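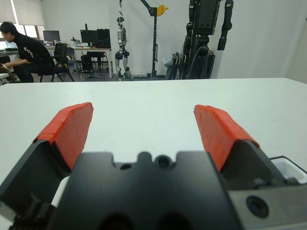 Slide 1. White tabletop, red-orange pads.

Good morning, everybody, and thank you for coming in out of the rain. (Wait for the back row to sit down.) My name is Naa Adjei, and for the next little while I'd like to talk about sourdough, and in particular about keeping a starter alive in a busy house.

I started baking because my neighbor Kieran Corrigan left a jar on my porch with a note that said "feed me." I fed it far too much, of course, and by dinner time it had climbed out and was heading for the toaster. (Pause here, people usually laugh.) That was 17 years ago, and I still have a piece of that same starter in my fridge – I've killed it twice and brought it back both times.

Slide 2. Feeding
Say the numbers slowly, they always want to write them down. For a big weekend bake I mix 800 grams of flour, and I keep the starter jar itself small. If yours smells like nail polish, it's hungry. Give it two good meals before you even think about bread.

Mention Apolline Joly's rye here. She bakes for the Riviere market and feeds hers at 5 in the morning, bless her. Mine gets fed whenever I remember, and it has forgiven me so far.

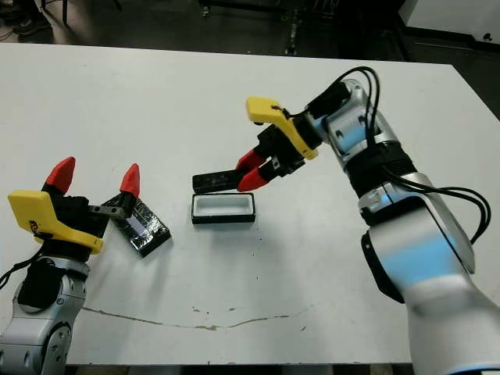

Slide 3. Going away
This is the part I get the most letters about! A cold starter will wait for you a good deal longer than you'd think. Stir in extra flour until it's stiff, put the lid on loosely, and push it to the back of the fridge. You can also dry a thin layer on baking paper and crumble it into an envelope – Teguh Pangaribuan mailed me some of his that way, and it was bubbling by the third feeding.

Pass the two jars around now, lids on. Ask who has a starter at home, and take questions before the coffee break.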